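Chapitre 11
Les étoffes à mailles

Dans le chapitre précédent, nous avons étudié les étoffes tissées, obtenues par le croisement de deux ensembles de fils perpendiculaires, la chaîne et la trame. Le présent chapitre est consacré aux étoffes à mailles, ou tricots, dans lesquelles le fil forme des boucles qui s'imbriquent les unes dans les autres.

À la fin de ce chapitre, vous saurez distinguer une maille cueillie d'une maille jetée, reconnaître les armures de base et lire une fiche technique simple.

11.1 La boucle et ses propriétés

Dans un tricot, une boucle peut s'ouvrir, se resserrer ou s'incliner sans que le fil lui-même s'allonge. L'étoffe s'étire donc même lorsqu'elle est faite d'un fil peu élastique. En contrepartie, elle se déforme plus facilement qu'un tissu et demande des précautions à la coupe.

On appelle rangée l'alignement horizontal des mailles, et colonne leur alignement vertical. La jauge indique la finesse d'un métier, c'est-à-dire le nombre d'aiguilles par unité de longueur.

11.2 Le jersey et les côtes

Le jersey présente une face endroit et une face envers différentes. Ses bords ont tendance à rouler. Les côtes alternent des colonnes de mailles endroit et de mailles envers ; elles restent planes et reprennent bien leur largeur après extension. On les emploie pour les poignets, les cols et les ceintures.
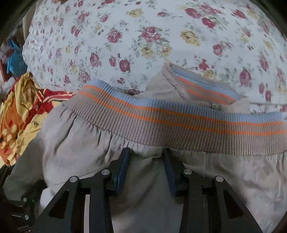
Fig. 11.3. Vêtement beige à ceinture côtelée.

La hauteur d'une ceinture à côtes varie selon le modèle. Sur la fiche Trnka reproduite en annexe, elle est montée sur 34 cm de largeur à plat, avec une couture de 3 mm du bord. Relevez ces deux valeurs avant de passer à l'exercice de la section 11.4, qui porte sur le calcul du métrage.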